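November 2020

Second attempt at the barley loaf, same starter, now on day 5 of twice-daily feeding. Last week's dough ran at 75 percent hydration and spread out flat on the stone. I cut the water and left everything else as it was.

Flour 700 g, of which a third barley from the Trosby mill and the rest strong white. Water 300 g at the mix, then a further 121 g worked in over the next hour by wet hand. That puts it at 60 percent before counting the starter. The barley takes up water slowly - the dough felt stiff at the mix and was slack an hour later, so I don't trust the feel at the start anymore.

Salt went in late. Velimir Lazarević wrote back in October that he holds the salt until the second fold and gets a better rise from weak flours. I can't separate that from the lower water yet. One change at a time would have been the correct method and I made two.
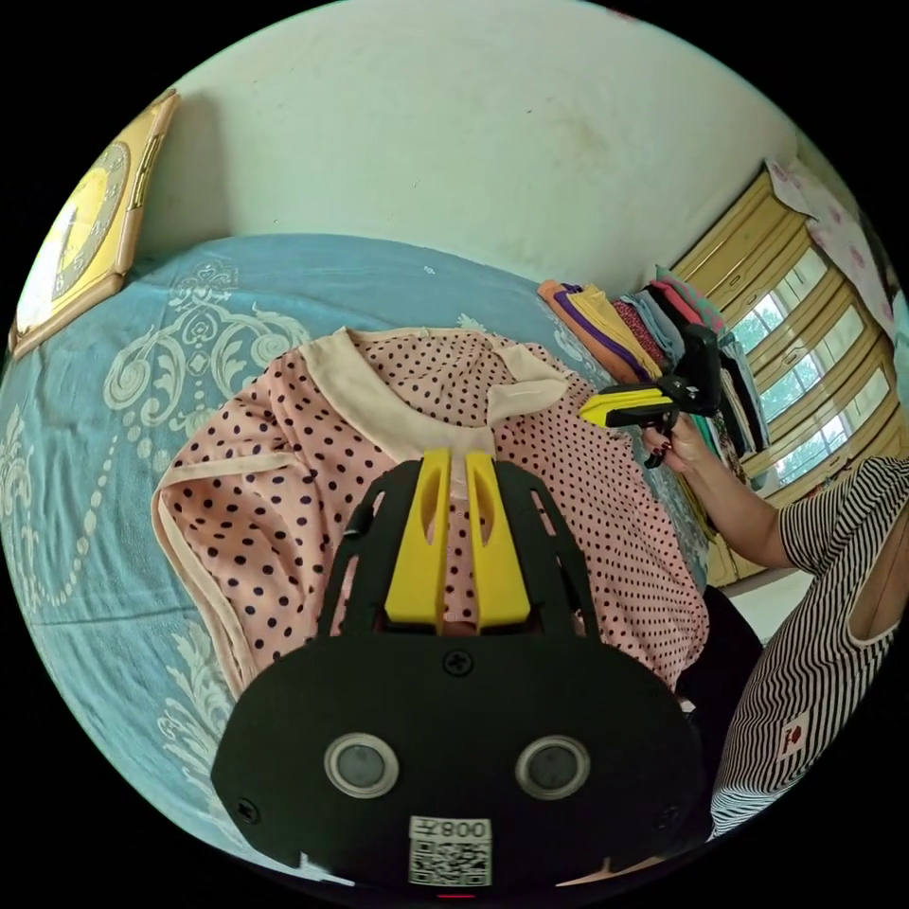
Folding was done every half hour for two hours, then the bowl was left alone on the counter. Kitchen temperature was steady. The dough had gained half its volume by late afternoon, with bubbles at the side of the bowl and a slight dome on top. Shaping needed very little flour. For the label on the tub of leftover starter I wanted something that would show up at the back of the fridge, and the bright yellow of those two fingers, next to all that black, settled it: yellow tape, black pen. The old white labels can't be read once they get damp.

Baked in the Udamik pot, lid on for the first part, lid off until the crust was dark. It held its shape. The crumb is closer than I'd like near the base and fairly even above that. Flavor is good, a bit sweet, more sour at the crust. Cut it too early again - the knife came out gummy.

Rodrigo Pacheco wants half the next one, so I will scale the batch up and leave the percentages alone. Salt at the mix next time, to test Velimir's claim. Order more barley from Trosby before the bag runs out. Starter fed at nine, back in the fridge.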